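Category: Elections and voting > Turnout and ballot terms

November 5, 2019, by Isla Dow

Undervote

An undervote is a ballot, or one contest on a ballot, where the voter marks fewer choices than they were allowed. Leave the mayor's race blank, that's an undervote. Vote for one councillor where you could pick three, also an undervote, though some counties only log the fully blank ones. Opposite of an overvote (too many marks, contest thrown out).

Usually worked out by subtraction. Ballots cast minus votes counted in that contest. Simple enough, but the figure lumps together people who skipped on purpose and people whose mark the scanner missed. Faint pencil, ticks outside the oval, that sort of thing.

Roll-off is the related term. It means the drop in votes from the top of the ballot to the bottom. Tends to be worst for judges, water boards and the like, where no party label is printed. Long ballots make it worse, or so most writers on the subject think.
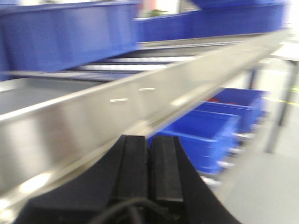

Ballot design gets blamed a lot. A contest tucked under the instructions, or split over two columns, can be missed by people who fully meant to vote in it. The eye follows a line down the page much as it follows the long steel rail in the photo, narrowing off towards the top right corner, and whatever sits to one side of that line gets less of a look. Rankin calls this "column drift". The term hasn't caught on much outside her own work.

Kelon County is the case usually cited. In the January special election there, 229 ballots had no vote for assessor, and the winning margin was 49. Hand check followed. Murdo Munro, for the losing side, argued the blanks should of been looked at before certification. The check found 14 readable marks, not enough to change the result. Zewditu Zeleke's later paper put most of the rest down to voters who simply didnt know either candidate.

Neighbouring Puseck now reports undervotes by precinct, but hides any precinct with fewer than 200 ballots for privacy. Makes comparison awkward.

See also: overvote, residual vote, spoilt ballot, straight-ticket voting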